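Clukwood Shared Workshop Opens Plans for Its Two-Arm Tabletop Booth

Members' build moves from the back bench to a free set of drawings and a parts list

FOR RELEASE IN JUNE

Clukwood, the member-run workshop in the old Stanciu print building, has released the full plans for a tabletop booth that holds two small robot arms. The plans include drawings for the base and frame, a wiring diagram, a cut list and the control software the members wrote for it. All of it can be downloaded from the workshop's site without an account.

The project is called Jumulell. It began as a request from members who owned hobby arms at home and had nowhere good to mount them. Kitchen tables wobble, and clamps work loose. An arm that shifts a little between one session and the next has to be set up again before it can do anything useful. The first goal was a base that would hold two arms in the same place every time.

The finished design puts both arms on one metal rail along the near edge of the work surface. Each arm has its own base plate bolted to the rail. Aluminum posts stand at the back corners with a crosspiece between them, and wall panels close in the work area.

"We wanted something a person could put together in a spare room with a drill, a hex key set and a decent saw," the workshop said in a statement. "The first version needed a milling machine, and most of our members don't have one at home. We went back and changed the drawings."

That first version took most of the winter. The rail was too short, and the arms bumped elbows when both reached for the middle. The second version used a longer rail and moved the bases apart. It also moved the small circuit boards down near the arm bases, where they can be reached with a screwdriver without taking the booth apart. Builders who started from the early drawings posted on the members' board should replace them with the current set.

The parts list has 145 lines, counting screws and washers. Most of the hardware is standard size. The arms are not included in the list, and the base plate drawing comes in 2 hole patterns to fit the arms members own now. The workshop will add other patterns if builders send in measurements.

Software and practice tasks

The control software, Wosa, runs on an ordinary desktop computer. It lets a person move both arms by hand controls, record the motion and play it back. It can also stop both arms at once from a single key, a feature the members asked for after an early test ended with a cracked wall panel.

Wosa comes with four practice tasks. They use things that are easy to find at a discount store or already in the house: small drawer units, brushes and dustpans, packets, cards. The tasks get harder as they go. The first asks one arm to pick up a card and set it down in a marked spot. The last asks both arms to work on one object together, with one gripper steadying it while the other does the job.

Two-arm work has taken up most of the members' time this spring. A light plastic drawer unit slides across the table if only one arm pulls on it. With a gripper on each side, the unit can be kept in place, but both arms have to arrive at close to the same moment and neither can push too hard. Tall items on top of the unit make it harder, as they tip when the box is bumped. 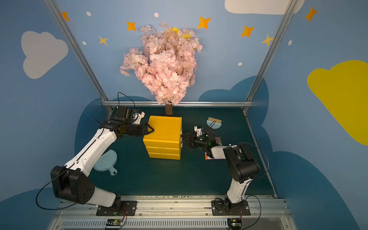 Settings for grip force and arm speed are saved with each task, and the workshop suggests that new builders leave them alone until the first three tasks run cleanly. After that, speed can be raised a step at a time. The notes that come with Wosa list the settings the members tried and dropped, along with the reasons.

The wall panels may be painted any way the builder likes. Clouds and stars went over well at Clukwood. The drawings call for a flat finish, because gloss paint threw back glare from the ceiling lights in early trials. The work surface should be a single color. A vent panel runs under the rail, and its slots should be kept clear.

Build sessions

Clukwood will hold five build sessions over the summer for people who want help. Each session covers one part of the job: cutting and squaring the frame, mounting the rail and base plates, wiring, installing Wosa, and running the practice tasks. People may come to one session or all of them. Sessions start at 6:30 p.m. and end when the building closes at 10.

There is no charge for members. Guests pay the usual evening bench fee. Tools are provided, but builders should bring their own arms and their own frame stock, already bought to the lengths on the cut list. The workshop saw is available for trimming. Eye protection is required in the cutting area, and long sleeves must be rolled up near the arms when the power is on.

Space is limited to the number of benches in the back room. Sign-up is at the front desk or through the workshop's site.

Corrections to the drawings can be sent through the same site — please include the sheet number and the version printed in the corner. The next revision is planned for the fall and will include a cable guide for the upper arm and a shorter rail for builders who have only one arm.

About Clukwood

Clukwood is a shared workshop with wood, metal and electronics benches. It is open to members every day and to guests in the evening.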